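Why Wood Has Lines

Look closely at a wooden table, a door or a chopping board. The surface is covered with lines. Some run straight, some curve, and some bend around dark spots. The pattern made by these lines is called grain.

How the lines form

A tree trunk grows wider by adding new wood just under the bark. In places with warm and cold seasons, the growth is not even. Spring wood grows fast and is pale. Summer wood grows slowly and is darker and harder. By November, growth has stopped. One pale band and one dark band together make one ring, and one ring usually equals one year. A stump with 41 rings came from a tree that lived for 41 years or a little longer.

From rings to stripes

Rings are circles only when the trunk is cut straight across. A board is cut along the trunk, so the saw passes through the rings lengthwise. On the flat face of the board, the rings show up as long stripes or tall arches. A tabletop shows its pattern across a wide, flat area.

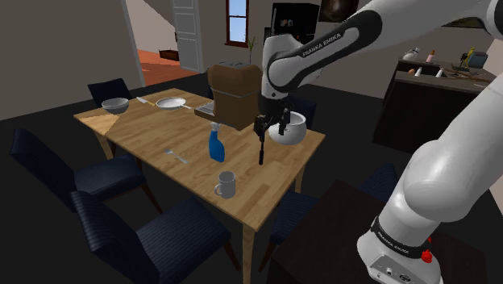 What knots are

A knot is the base of a branch. As the trunk gets wider, it grows around the branch and closes it in. The grain has to bend to pass the knot. Boards with large knots are often weaker at that point.

Wood and water

Wood takes in water from damp air and swells. In dry air it shrinks. It moves more across the grain than along it. A wide board can bend if one side dries faster than the other.

Try it

Find 3 wooden objects at home. Lay thin paper over each one and rub gently with the side of a crayon. If the surface is rough enough, the grain will appear. Label each rubbing and compare the spacing of the lines. Wide spacing can mean that the tree grew quickly, but it also depends on the angle of the saw cut.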